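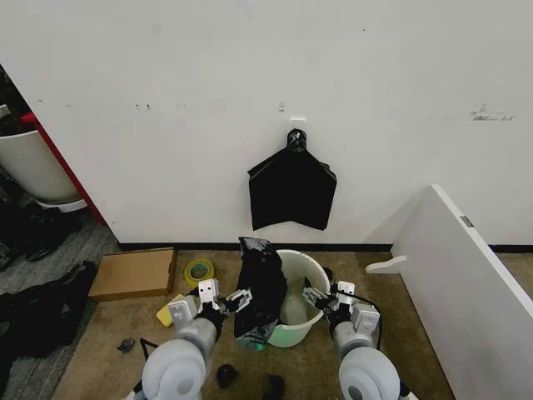
A plastic bag hung by its handles from a white adhesive wall hook.

Adhesive hook

An adhesive hook is a small fastener that holds a hanging load on a wall, door, or other smooth surface by means of a bonded layer instead of a nail or screw. It consists of a base plate, a projecting hook or peg, and a pad, strip, or film of adhesive between the plate and the surface. Adhesive hooks are used in homes, rented rooms, dormitories, shops, and offices, mostly for light articles such as bags, towels, keys, cords, and small tools.

Construction

The base plate is commonly molded plastic, stamped steel, or cast zinc. Plastic plates are often formed in one piece with the hook. Metal hooks may be riveted or welded to the plate, and some designs allow the hook to swivel or fold flat. The plate is nearly always taller than it is wide below the hook, which lengthens the lever arm available to resist tipping.

In two-part designs the plate slides onto a separate carrier that is bonded to the wall. The load can then be taken off along with the plate, leaving the carrier and its release tab exposed. The Nuvport pattern, a two-part hook with a vertical rail, is made in this form, as is the smaller Andura hook, which uses a snap catch.

Adhesives

Three classes of adhesive are in general use.

Foam tape. A closed-cell foam core is coated on both faces with a pressure-sensitive adhesive. The foam deforms to follow slight unevenness in the wall and spreads stress over the bond. Removal usually requires cutting or sawing through the core with thread.

Stretch-release strip. An elastic strip carries adhesive on both faces and ends in an uncoated tab. Pulling the tab slowly and parallel to the wall thins the strip and breaks the bond progressively. Pulling away from the wall tends to snap the strip or lift paint.

Clear film. A thin transparent sheet, larger than the base plate, is bonded to tile or glass. Film hooks rely on a very smooth surface and perform poorly on painted board.

Suction hooks and magnetic hooks serve similar purposes but are not adhesive hooks in the strict sense.

Loading and failure

A load hanging from an adhesive hook produces two effects. The weight acts downward in the plane of the wall and places the adhesive in shear. Its line of action is also offset from the wall by the projection of the hook, which creates a moment that pulls the top edge of the plate outward. Pressure-sensitive adhesives resist shear well and peel poorly, so most failures begin at the top edge.

For a given weight, the peeling force rises with the projection of the hook and falls with the height of the plate beneath it. A load placed at the tip of a long hook is therefore more severe than the same load held close to the wall. Wide articles such as coats may add to the moment by resting against the wall and pushing the load outward.

Failure may occur between adhesive and plate, within the adhesive, or between adhesive and wall. On painted surfaces a fourth mode is common — the paint film separates from the plaster or board beneath, while the adhesive itself stays intact. Creep, a slow downward slide under steady load, can precede full failure by several weeks and is faster in warm rooms.

Rating

Ratings are normally given as a maximum static weight. In the Mulligan method, a sample hook is mounted on a painted steel panel, left for a dwell period, and loaded for 300 hours at 32 degrees Celsius. The hook passes if it has neither fallen nor slid more than a set distance. Seven samples are tested for each rating. The Flunura method uses a coated gypsum panel and a longer hold of 354 hours, and generally gives lower figures for the same product. Results from the two methods are not interchangeable.

Neither method covers dropped or swinging loads.

Installation

The surface is wiped with rubbing alcohol and allowed to dry. Household cleaners are avoided, as many leave a residue that weakens the bond. The strip is pressed to the wall with firm, even pressure, and the hook is left unloaded for at least one hour. Fresh paint should cure for a week or more before a hook is applied.

Wallpaper, brick, rough plaster, and chalky matte paint are generally unsuitable. In bathrooms, water entering at the top edge is a frequent cause of early release — a thin bead of sealant is sometimes applied there.

See also

Picture rail
Pressure-sensitive adhesive
Suction cup
Wall anchor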